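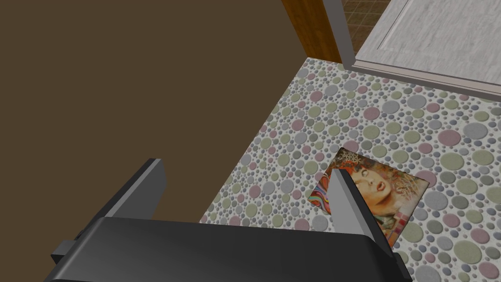
About Steria Rooms

Print | E-mail

Steria Rooms rents furnished bedrooms by the month in Stelumham and Emidby. Most of our tenants are nursing students, apprentices at the rail yard, and people who have taken a job in the area and have not found a permanent place to live yet. We also rent to people who are between homes, for instance during a sale or a long repair.

The company is family owned and has been from the beginning. We own all of the houses we rent. We do not manage property for other landlords and we do not list our rooms on vacation sites.

How we started

The first house was a former boarding house on Tanner Street in Stelumham, built for workers at the glove factory. When the factory closed, the house stood empty for several years and the roof over the back stairs came down. Our family bought it with the idea of turning it into two apartments. While the work was going on, the hospital school next door kept asking if there were rooms to rent, and by the time the plumbing was finished we had more requests than rooms. The plan for two apartments was dropped.

Tanner Street is still our largest house. The original staircase is still there, along with the coat hooks in the front hall and the number plates on some of the doors. The numbers do not run in order, and we have left them that way. If you are visiting someone in room 7, it is on the second floor, past the linen closet.

The Emidby house came later, after the bus line was extended. It was a dentist's home and office. The waiting room is now the shared living room and the old reception hatch opens into the kitchen. We later added three smaller houses in Stelumham, all within walking distance of the station.

What we have now

We have 44 rooms in five houses. Every room is for one person, except for a few of the larger ones at Emidby that can be rented by a couple. Kitchens and living rooms are shared. Bathrooms are shared by no more than three rooms, and the rooms on the top floor at Tanner Street have their own.

Rent includes heat, water, electricity, internet, trash pickup, and cleaning of the shared areas. It does not include parking in Stelumham, where the city issues the permits. Parking at Emidby is free, in the yard behind the house.

The shortest stay is one month. There is no longest stay. Some tenants come for a single hospital placement, and a few have been with us for years.
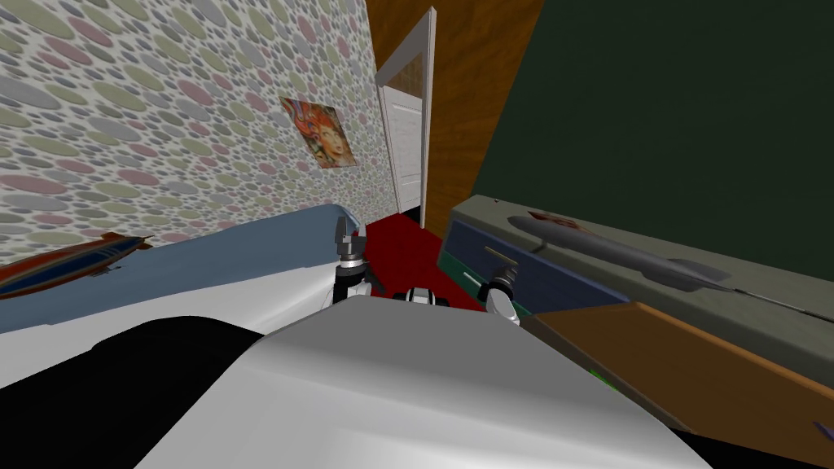 How rooms are furnished

A furnished room means different things to different landlords, so we keep a written standard for ours. Each room is rented with a bed, a mattress no more than eight years old, a mattress cover, a desk or table, a chair, a lamp, curtains or a blind that closes fully, and somewhere to hang clothes. Kitchens have pots, plates, and flatware. Tenants bring their own sheets and towels, or can rent a set from us by the month.

We buy used furniture when it is well made and new furniture when it is not worth hunting for. Desks and dressers mostly come secondhand. Mattresses are always new. Repairs are done in our workshop, a converted garage behind the Tanner Street house, where we also keep spare chairs, lamp parts, and a good supply of drawer knobs that match nothing.

Tenants may bring their own furniture if they let us know first. We can usually take out a desk or a chair and store it. We cannot take out beds, as we have no dry space large enough to keep them.

Walls can be painted with our agreement. We supply the paint, in any of the colors on the card in the office. Small nail holes are fine and we fill them between tenants.

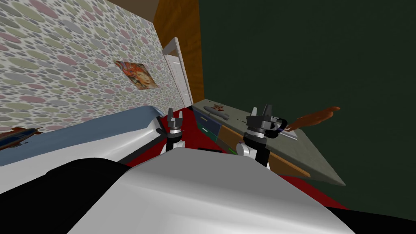
Bedroom with a bed and a desk.

Repairs and reporting

We use a system called Sani for repair requests. It was written for us by a former tenant and it is very simple. You fill in the house, the room, and what is wrong, and you get a reply by text message with the time someone will come. You can also leave a note in the box by the front door of your house. Notes are collected every morning at 8 a.m. and entered in Sani by the office.

Heat, hot water, locks, and leaks are handled the same day. Other jobs are handled in the order they come in. We do not enter a room without the tenant's permission unless there is a fire, a leak, or some other emergency, and in that case we leave a written notice saying who went in and why.

Last year we received 104 requests. The most common subject was the internet connection, followed by radiators, followed by windows that stick. The windows at Tanner Street are old and most of them stick in wet weather. We are replacing them one side of the building at a time, and the street side is finished.

House rules

The rules are short and are posted in each kitchen. Quiet hours are from 10 p.m. to 7 a.m., and are taken seriously in the houses where nurses sleep during the day as well. Smoking is not allowed indoors. Overnight guests are allowed, up to three nights in a row. Pets are not allowed at Tanner Street. At Emidby we have allowed cats in the ground floor rooms, after talking with the other tenants.

Shared kitchens are cleaned by us once a week. Daily washing up is left to the people who use them. Each tenant has a marked shelf in the refrigerator and a cupboard that locks.

Who works here

The office has a staff of four. Two handle rentals and accounts, and two handle repairs and furnishing. Cleaning is done by our own employees and has been since we ended a contract with an outside firm that kept changing its schedule. All of us live in or near Stelumham, and one member of the repair staff lives in the Emidby house.

Applying for a room

Rooms are posted on the vacancies page when a tenant gives notice, which is usually a month ahead. The busiest time is August, when the hospital school and the rail yard both take people in. If you need a room for the fall, write to us by June.

To apply, send the form with proof of income or a letter from your school or employer. We do not charge an application fee. The deposit is one month's rent and is kept in a separate account. It is returned within two weeks after you move out, less any amount for damage, which we list in writing.

We encourage people to see a room before they sign. If you live too far away, we can show you the room by video call during office hours. Visits to Emidby need to be arranged a day in advance.

Steria Rooms, Office and mail: P.O. Box 2136, Stelumham | Contact | Vacancies | © Steria Rooms. All rights reserved. | Back to top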